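Company News | Workplace Furniture

Mirero presents Plelard, a plain white table for work rooms and teaching rooms

Mirero, the maker of tables and storage for workshops and schools, is glad to announce that its new table, Plelard, can be ordered from 7th November. The table is made for rooms where people do small work with their hands or with equipment, and where the table must stay in the same place for many years. A first series of 600 tables is now in production.

The idea of Plelard came from the customers of our older model, Lucero. Lucero has a top with a printed wood pattern, and it is still a good table for an office or a reading room. But many customers who used it for technical work wrote to us with the same wish. They asked for a top without any pattern, because a small part is difficult to find again when it lies on top of brown lines. Some of them had already covered their Lucero with white paper and tape, and they changed the paper every week.

Our design team took these letters seriously. Over two winters they compared 33 samples of white, which is a larger number than we had expected at the beginning. Some samples were too blue and felt cold in a room with north windows. Others were yellow in the evening under lamps. The most difficult question was the shine. A shiny top is easy to wipe but it gives back the light of every lamp into the eyes. The sample which we selected is a quiet white with low shine, and it was the favorite of the people who would sit at it all day.

"I was asked many times why a white table needs so long," says Catalina Benítez, head of product design at Mirero. "When there is no pattern and no decoration, every mistake can be seen. A small wave in the top, an edge which is not straight, a corner with another tone. We had to learn to make a simple thing with much more care than before. I am also happy that we did not put our name on the top. The name is under the table, where it belongs."

Plelard has no frame around the top and no groove along the edge, so that two or more tables can be placed side by side and used as one. The legs can be made higher or lower at each corner, for floors which are not level. We know that such floors are very common in older buildings. The key for this work is delivered with each table and has its own holder under the top. Cables can be guided along the back with clips that are included in the price.

Together with the table we offer wall panels under the name Eltetti. They are painted in a light tone that goes well with the top, and they are fixed behind the table without drilling into the table itself. The panels can be ordered with Plelard or separately. Customers who have Lucero tables can also use them, but the fixing parts are different and must be named in the order.

Before the start of sales, 100 tables were lent to workshops, colleges and laboratories for a trial period. The users were asked to treat the table in their normal way and not to be careful with it. After the trial we changed two things. The corners are now more rounded, and the clips for the cables are stronger. We thank all the users for their patience and for their long answers in the questionnaire, which were sometimes longer than the paper allowed.

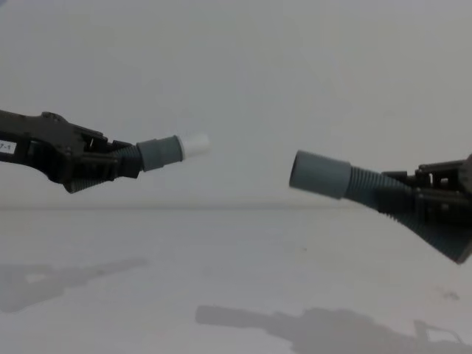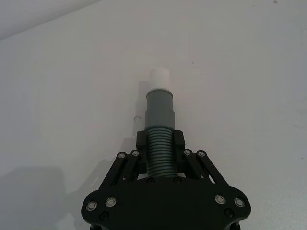
Mirero decided early that Plelard would be sold in one color only. Dealers have asked us for a gray and a black version, and we understand the reason, as dark tops hide marks better. For our customers, however, the light background is the main point of the purchase. Black and gray parts can be seen very well in front of it, for example the gray ribbed bellows and sleeves in the first picture, which keep a clear outline from one side to the other. Even a white tip can be followed there when it has a gray sleeve behind it. For work where most of the parts are white, we supply a dark mat that can be rolled up after use.

The top should be cleaned with a soft cloth, warm water and a little dish soap. Cleaning powder and rough sponges must not be used. Pen marks should be removed on the same day if possible. A printed sheet with these instructions is packed with every table, and schools can ask for extra copies.

Plelard comes with a guarantee of five years on the top and the legs. Orders are accepted from Mirero dealers and directly from our sales office. Small samples of the top and of the Eltetti panels are sent free of charge to architects, schools and companies. Members of the press who would like to visit the production or speak with Catalina Benítez are kindly asked to write to the Mirero press office.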